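We use cookies to remember your settings. Accept | Manage

A standard for tidy scores

Every benchmark for home robots now comes with a rulebook, and the one Pellholm circulated in November runs to 110 pages. I have read it. It tells a lab to run 300 trials per task, or 1,000 in simulation, and has next to nothing to say about what counts as hanging up a shirt.
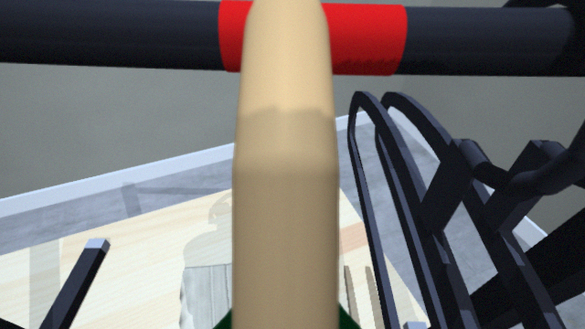
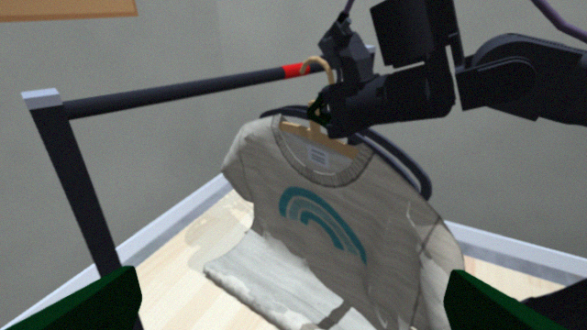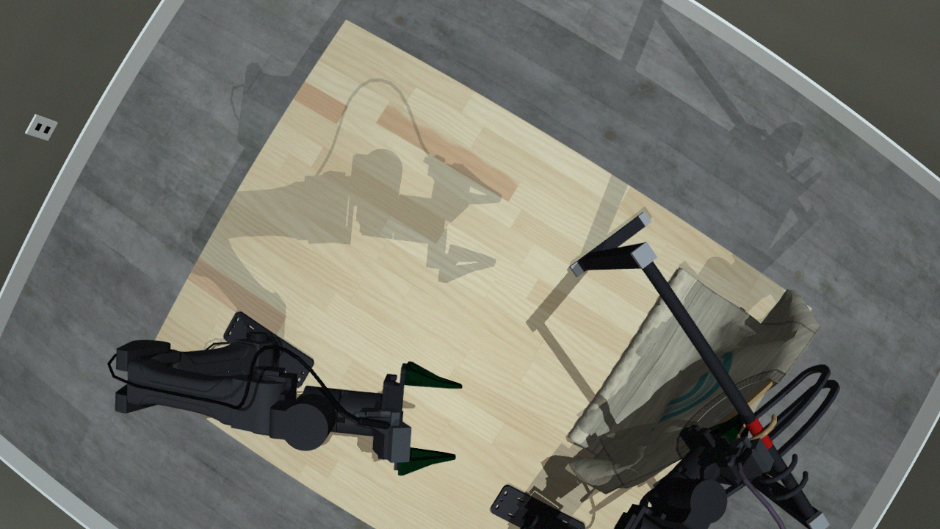 Simulated views from one garment task, with the red band on the dark rail or pole.

Does the hanger have to end up on the red mark, or near it? May the collar sag? Page 4 says "task completed" and leaves it there. Lason and Rana could both follow the rules and report scores that can't be compared — I suspect they already do. I'd swap half the trials for one plain paragraph on what failure looks like.

© Skolevden Review | Contact | Back to top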